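Setting Up a Safe Work Area for Shelf and Rack Tasks

If you're new to running a humanoid in a furnished room, welcome! I wrote the first version of this page in November, after Ivan Kostiuk and I had spent most of a Monday rewriting our house rules for the Cernelel rooms, and I've been fiddling with it ever since. It covers low shelves, shoe racks and anything else where the robot has to reach down and forward near its own feet.

Before you start

Read the risk sheet for your room, even if you wrote it yourself. Have one person on the stop button and nobody else inside the tape. The person on the button doesn't run the laptop too (I know, I know, it's tempting when you're short-handed, but please don't).

Step 1. Walk the floor

Start with the floor, and go slowly. Cables are the thing I fuss over most, and Hélder Esteves at Vamico will tell you I fuss too much! Coil up slack, run it along the wall where you can, and get power strips well away from anywhere a foot might land. Our rule is 37 inches of clear floor on each side of the robot's stance. Loose cords beside the rack count against you, even when the feet stay planted for the whole task.

A shoe rack is a good one to practice on, with its low tiers, its uprights and rails close to the hand, and slides on the lower two boards. Look to the right of it too, where the cords and the power strip are down on the carpet, and think about what you'd want moved before the robot took a step that way.

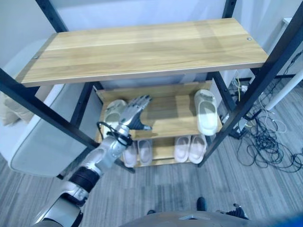

Step 2. Check the reach

Run the arm through the path at your slowest speed with the hand open. Watch the knuckles against the front edge of each shelf, and watch the thumb especially, as it's the part people forget when they plan a path. Any cable on the outside of the arm needs enough slack for the full bend, but not so much that it can hook an upright.

Step 3. Load the rack

Use soft, light items for the first 17 runs. Slides and slippers are lovely for this. Keep anything breakable off the top board until you trust the path.

Step 4. Write it down

Log every stop, including the silly ones. Note which shelf, which hand and who was on the button, and put the sheet in the Rasine binder before you power down.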